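Slide 4. Two hands, one drinks bench. Kai Ruppert ran the Helto hand, then the Jolum controller. 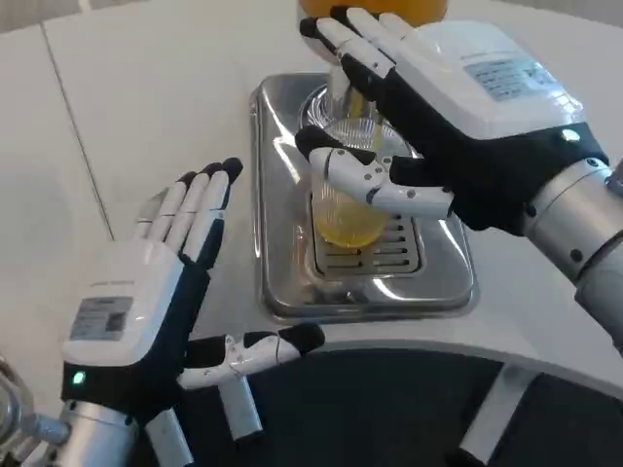 Right hand on the cup, thumb across the front.

Say: 2,198 grasps logged, 524 with the old controller. Pause for questions on force limits. 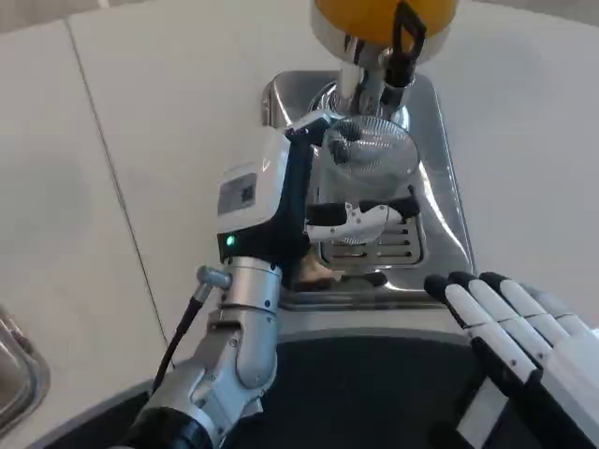

Controller lag was our main complaint. Wrist turns came late. Point out the green light on the housing, then move on to cabling. 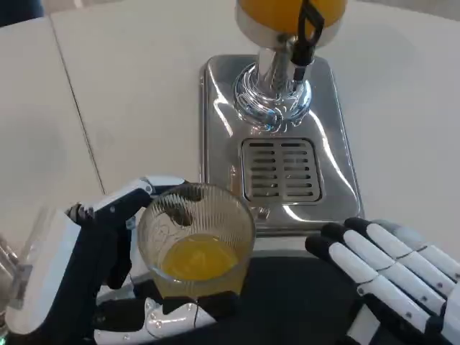
After cabling, go to cost per hand and hand over to Chepkoech.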